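Home | Current Issue | Archive | Submit | Search

3. Materials and Methods

3.1 Study site and households

The study covered households in two neighborhoods served by the same transfer station. Jullcombe is an older district of row houses with small yards and narrow side lanes. Clandside was built later and is mostly rented apartments with shared bin rooms on the ground floor. The two were chosen for their different rates of moving. Leases in Clandside tend to end in the same part of the year, and the transfer station reports its heaviest loads of household goods in those weeks. Jullcombe has no such peak.

We asked 100 households to keep a discard diary for 24 weeks, starting in November. Each household received a paper booklet and could also send entries by phone. An entry named the item, its age if known, the reason it was being given up, and where it went. Four outlets were offered in the booklet: curbside trash, the transfer station, a charity or resale shop, and a person known to the household. A blank line was left for anything else, and it was used mostly for items left on the sidewalk with a note.

Food waste, yard waste and packaging were left out. We were interested in goods that had been bought to last, and in how long they stayed in a home after their last use. Earlier diary work has tended to record the day of disposal only. That hides the months or years an item may spend in a closet, a garage or under a bed.

3.2 Item classes

Entries were sorted into classes by two coders working separately. Disagreements were settled by talking them through, and the rule that came out of each discussion was added to the code book. Most classes were simple. Small kitchen appliances, bedding, lamps and toys caused little trouble. Luggage was harder, as the diaries used "bag" for everything from a gym tote to a trunk. We kept the luggage class for cases made for travel and split it into soft cases and hard-shell cases of the kind in Figure 3. Backpacks went to a separate class with school and sports bags.
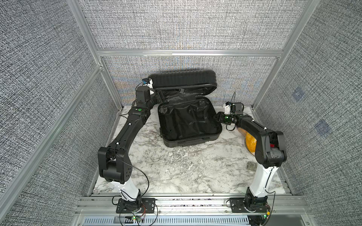

Figure 3. Hard-shell suitcase, open, with lining and zippered divider.

3.3 Storage time and last use

For every item the household estimated the month of last use. Storage time is the gap between that month and the month of discard. Estimates of this kind are weak for items used without much thought, such as towels, and better for items tied to an event. Luggage did well here, as people could usually name the trip.

A follow-up interview was held with 30 of the households at the end of the diary period. It lasted roughly half an hour and was held in the home when the household agreed. We asked where each item had been kept and what had finally led to its removal. For luggage we also asked about the condition of the shell, the zipper and the lock.
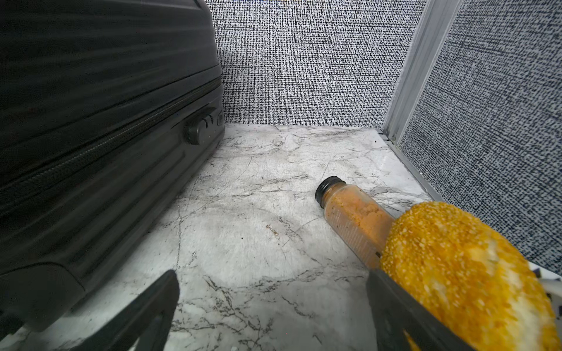
Answers on condition were coded as working, partly working or broken, using the household's own judgment. We did not test items ourselves. A case that one person calls broken may be in daily use next door, and the household's view is the one that decides where the item goes. Several people told us that a case was "fine" and then listed two or three faults, and these were coded as partly working.

3.4 Curbside and drop-off records

The diaries were compared with records from the hauler, Gallagher, and from Ratska, the resale shop nearest to both neighborhoods. Gallagher supplied weekly weights by route, without any breakdown by household. Ratska kept a simple tally by item class at its back door and agreed to split luggage from other bags for the length of the study.

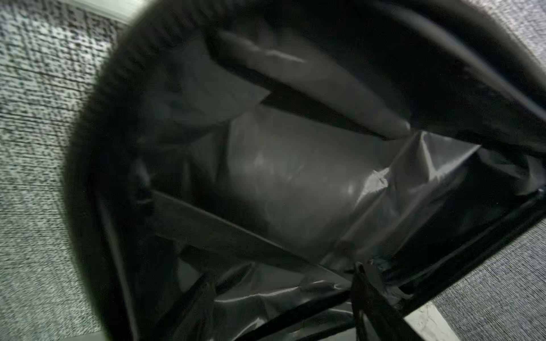
Route weights include everything in the trash stream, so they can show a seasonal rise but cannot show what caused it. We used them only to check that diary weeks with many curbside entries were also heavy weeks on the route. The Ratska tally was used in the same way for donated goods. Items refused at the shop door were not tallied, and we have no way of knowing how many went on to the transfer station.

Contact the editorial office | Copyright the authors | Back to top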